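Finding Tape Ends in a New Fridge: Perception Module for the Unpacking Task
Student project report, Jintana Paisan and Nadège Delaunay, September 13, 2021

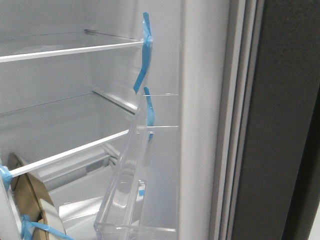 1. Aim

Our part of the Andano project was the software that decides where a robot arm should grasp a strip of packing tape and in which direction it should pull. The test object was a new refrigerator with its blue shipping tape still on the fittings. Arm control was covered by another group and we used their interface, Inga, without changes.

2. Input

The fixed workspace camera gives a colour picture and a depth picture. We recorded 164 pairs and labelled the tape by hand. Of these, 14 were kept back for testing and never used while tuning.

3. Method

Blue stands out well against a white liner, so the first step is a plain colour threshold. Each blue region is thinned to a centre line, and the two ends of that line become grasp candidates. A candidate scores higher if the depth picture shows it standing clear of the surface behind it. A strip that hangs in a twist from the upper shelf edge therefore comes before one lying along the rim of the door bin.

The pull direction is taken from the last part of the centre line, folded back over the strip at a low angle. The planner, Bristora, then checks the path against a simple model of the shelves, side wall and door.

4. Results

The colour step found tape in all 14 test pairs. In 11 of them the top candidate was a point we had marked as a usable end. The other three failed in two ways. In two, the tape was seen through the clear plastic of the bin and the depth reading was wrong, so the planner was given a point behind the wall of the bin. In the third, a twisted strip was split into two regions and the join was taken for an end.

5. Changes made

We added a rule that drops any candidate with missing depth in more than 4 neighbouring pixels. This removed both bin errors, but it also lost one good end near a shiny shelf edge. Regions with matching direction are now joined before thinning. The cardboard packing is not handled at all.

6. Still to do

The threshold values are written into the code and should move to the settings file. Nadège has started on this in the Jisunance branch.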